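About Us

Hi, I'm Ermira Georgiou, and I run Fesis with Luana Arruda. We test two-armed robots in simulation, and we got started thanks to one really stubborn gripper!

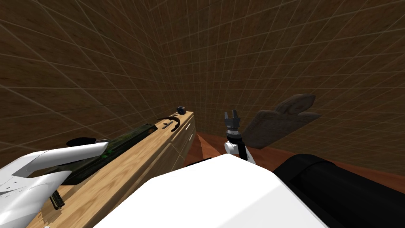
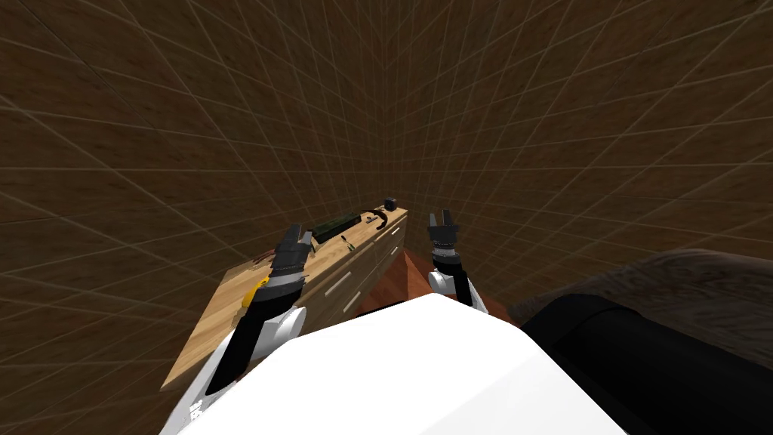

The fault that started it all

Back in June our right gripper kept freezing wide open, 13 times in 200 runs (ugh). Luana finally found it: a stop signal that never got cleared. Now we chase bugs like that for other people – come say hi!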